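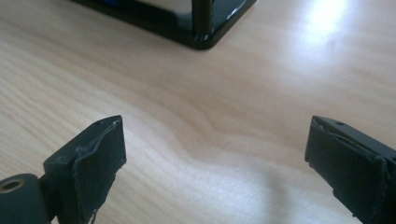
Tabletop, wavy grain near the middle

Refinishing a pale wood table: oil or water-based?

marutine_k
I have a light wooden table with a slightly glossy finish that I want to redo in October. I like the pale color and don't want it to go orange. My neighbor Kaja Ots says oil only. The guy at the paint counter said water-based poly and nothing else. Which one keeps it light?

grovoma
Water-based. Oil poly ambers, and on blond wood you will see it within a year. I did a desk with 2 coats of water-based and it still looks the way it did.

683pines
Disagree. Water-based looks flat and kind of gray on light wood. A hardwax oil with a little white pigment stays pale and you can fix one spot without stripping the whole top. Try that with poly.

grovoma
You can fix one spot, sure. You'll also be fixing it every time somebody leaves a glass out. Does the OP have kids?

marutine_k
Two. Glasses get left out.

683pines
Then use coasters. Ours gets eaten on every day and I re-oil it once a year, takes an evening.

hultano
Find out if the top is veneer before you sand anything. Look at the end and see if the grain carries over the edge. If it's veneer, don't go near it with a belt sander. I went through one on a sideboard from 1903 and there was no getting it back.

marutine_k
Haven't checked the edge. Will look tonight. If it's solid, what grit do I finish at?

grovoma
220 for water-based. Some people go to 1000 — waste of paper before the first coat.

683pines
Stop at 150 for the oil or it won't soak in. And test both on the underside first, then look at them in daylight.

marutine_k
OK, picking up a small can of each on Tuesday. I'll post the test patches.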